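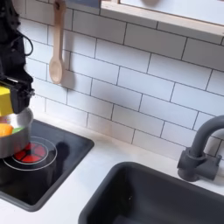

Paddock Visits

Fuchs Racing opened its Namden workshop to license holders and invited press for one afternoon in March. The visit covered the gearbox room, the damper bench and the setup pad. The engine cell was closed.

Kenza Erraji, who runs the race engineering group, led the tour. The team enters two cars in a regional single-seater series and rebuilds each gearbox after 5 hours of running. Dog rings are checked for rounding on the engagement faces and replaced as pairs. Ratios are logged by serial number, and the log follows the box to the track.

The damper bench took up most of the hour. Each unit is cycled at three oil temperatures, the highest being 80 degrees Celsius, and the force curve is compared with the one recorded when the unit was new. A rear damper that had drifted on rebound was stripped for the group. The shim stack was laid out on a tray in order and measured with a micrometer.

On the setup pad, Araceli Toledo went through a corner weight adjustment with 40 kg of ballast in the seat. Anti-roll bars are disconnected first. She changed the left rear pushrod by one flat and read the scales again.

Mechanics at Namden come in through Skillbridge, a 30-week placement split between the shop and race weekends. Applicants need a basic welding certificate. Fuchs will name its second driver after the Flemano test, and Erraji took no questions on the seat.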